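Table clearing at the Pratura craft room

Gallery – round table by the wall, December session

The round table is the smallest surface in the Pratura craft room and the one that fills up first. It has a glossy white top printed with small hearts, chosen from the Lisira range because paint and glue wipe off it. Offcuts, yarn ends and empty packets gather on it through the day, and it is cleared at 4 every afternoon before the evening group comes in.

Sorting is done by material. Fabric strips go in the flat tray, yarn goes in the deep box, and anything in a sealed packet goes on the shelf with its label outwards. Strips shorter than 40 mm are kept for stuffing. Longer ones are pressed and rolled.
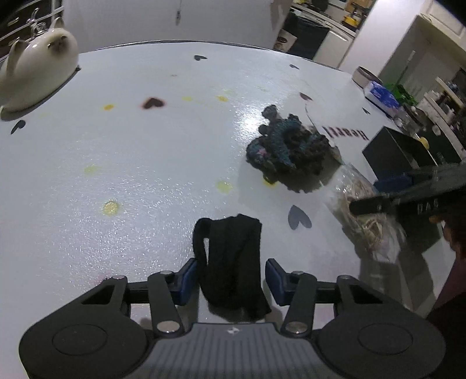
Dark fabric is kept apart from light fabric at every stage. Black fleece and felt shed fibres that show up on pale cotton and are slow to pick off by hand. The flat tray has a divider for this purpose, with dark pieces on the left. Tangled yarn is not cut. It is put in the deep box as it is and teased out later with a blunt needle, working from the outside of the bundle inwards. Knots that will not open are left in and used on the reverse side of a piece.

The shelf takes sealed packets only. Foil packets are stored flat and away from the radiator, and each is checked for a printed code before it goes up. Packets labelled in a language the room has no reader for are set aside in the Muriithi folder – a plain card wallet – until the text has been translated. Opened packets are thrown out at the end of the session. 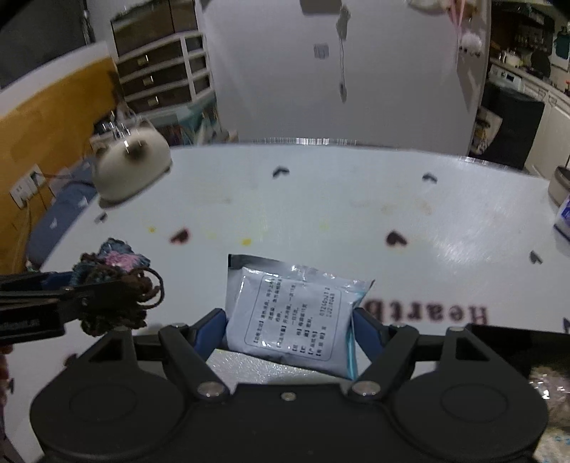
Foil sachet on the heart-print table. Panel text in Chinese, with a two-line dot-printed code.

Once the top is clear it is wiped with a damp cloth, then a dry one. Marks near the rim need a second pass, as the curve holds dust. The Skatorar cloths used for this are washed at 40 degrees without softener.

Next gallery: the cutting bench and the tall drawers.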